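## 4. Workcell and Task

The cell was built in one corner of a shared workshop in Ternholm, on evenings and weekends, starting in November. The frame is aluminum extrusion, chosen so that parts could be moved without drilling new holes. Two arms are fixed to the front rail and face the back wall. Each carries a two-finger gripper and a wrist camera, and a separate fixed camera covers the whole surface (Figure 1).

The task is bottle clearing. Plastic drink bottles lie in a loose pile on a marble-patterned surface, and the arms must put them into a lined trash bin at the back. Household and garden items are left nearby - a trowel, a spray bottle, a spatula - and must stay where they are.
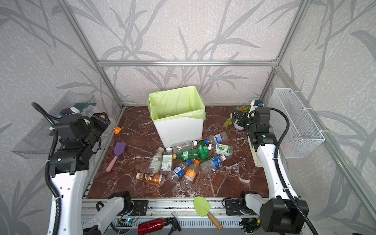

The arms run on Claler, the control package written for the workshop's earlier machines. It handles joint limits and the stop button and little else. Grasp planning is done in a separate program, which we call Manurung. It takes one view from the fixed camera, picks a bottle and an arm, and then hands over to the wrist camera for the last part of the approach.

We recorded 436 trials. A trial covers a single bottle and ends when the bottle is released or when 60 seconds have passed. Both arms stay powered throughout, but only one may close its gripper at a time. This rule costs time. We kept it after two early collisions over the bin, one of which bent a camera bracket.
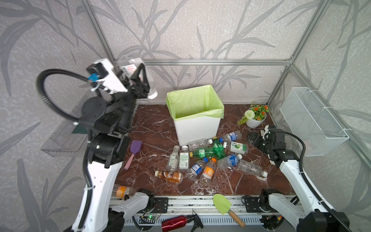 ### 4.1 Approach from the wrist camera

The fixed camera gives a usable position for a bottle but a poor angle, mainly where clear bottles lie against each other. The wrist view is better for this. A printed label gives the planner two edges to line up with, and on a clear bottle it is often the only part that separates well from the veined surface.

Manurung therefore aims for the label first and falls back to the cap if no label is found. Crumpled bottles are treated the same way as whole ones. The fingers close slowly, and the motor current decides when to stop - we have no force sensor in the cell.

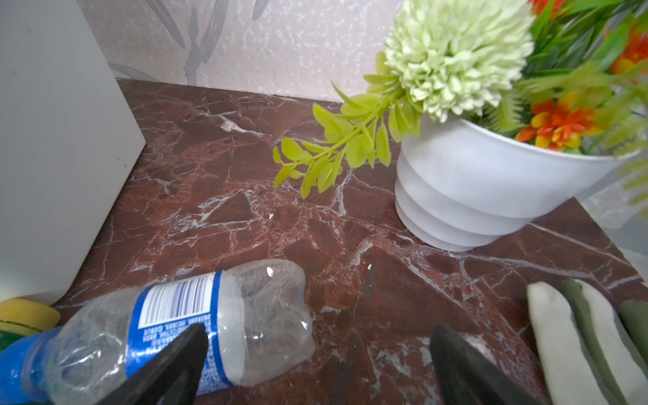 Navier, commenting on the draft, asked whether aiming for labels only moves the problem to bottles that have none. It does in part. A bare bottle is found by its cap, and a grasp near the cap leaves most of the length hanging to one side. Such bottles caught on the bin rim more often than labeled ones. We added a short lift and a turn of the wrist before the move to the bin, and kept this step for all bottles so that the trials could be compared.

### 4.2 Layout and resets

The pile was rebuilt by hand before each run. We did not mark positions on the surface, so spacing varied from run to run, and the small items around the edges were moved as well. Over all runs the planner made 1254 grasp proposals, of which 685 were passed to an arm. The others were dropped before any motion, most often because the planned path came too close to the other arm.

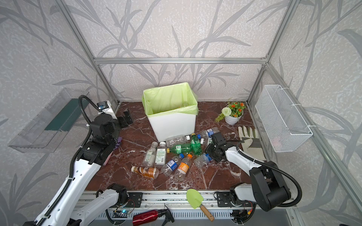 One workshop member objected that hand resets favor layouts the builder already knows will work, and suggested tipping the bottles out of a bucket instead. We tried this near the end of the work. Bottles rolled under the arm bases, where neither gripper can reach, and those runs are left out of the counts given here. A low lip along the front rail would probably fix it, and the slots in the extrusion already allow for one.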